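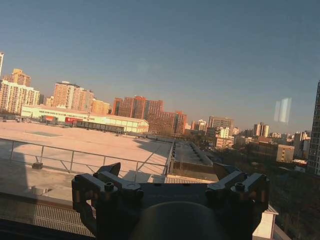

Stirrup bars for the Coltmont saddles

August 23, 2024

Continued with the race saddles from Coltmont. All three are the light exercise type, not the ones they use on race days. The yard wants them back before the autumn sales, when they ride many young horses in front of buyers, and I understand the worry. A stirrup bar that moves under the rider is a serious matter.

Saddle 101 is the worst. The bar on the near side has play when I pull it backwards with the leather on. I opened the lining and found that the rivet hole in the tree has become oval. The off side is good. The panel was restuffed by someone before us, with very short wool, and it has made hard lumps behind the withers. I did not touch it yet. I would like the yard to say first if they want to pay for this.

Tried the Garetti bar in place of the old one. It fits the curve of the tree better than I expected, but it is 10 grams heavier for the pair. For exercise riding this is nothing. If they later ask for the same bar on the race day saddles, the jockeys will complain, so please do not promise it on the telephone.

The Gralo glue is not for this job. I put a test strip on an old flap yesterday, and this morning I could lift the corner with my nail. Perhaps I closed it too early, the tin says to wait until it does not stick to the finger. I will repeat with a longer wait.

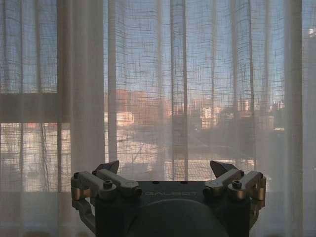 The new bars still need a decision about the shape of the end and about the fixing. Our drawing has a square end, and the stirrup leather will rub on it at every stride. I want the end round, as on the gold-coloured links in the picture, and also the same brushed surface, which reflects only a little. Polished steel shows every scratch after one week in a racing yard. For fixing I thought of socket head bolts like the dark ones on those links, but a bolt in a saddle tree must never come loose, and I trust a rivet more. We stay with rivets.

Onishi answered about the girth webbing. They have the narrow one in navy only, the brown will come later. Coltmont's colours are brown and cream, so I asked them to keep us a roll of the brown.

To do:
Fill the oval hole in 101 and drill new, after the filler is hard.
Pull test on both sides, 2 times each, and write the result on the card.
Second test of Gralo with old flap leather.
Ask Coltmont about the panel.
Find the small awl, it was not in its place again.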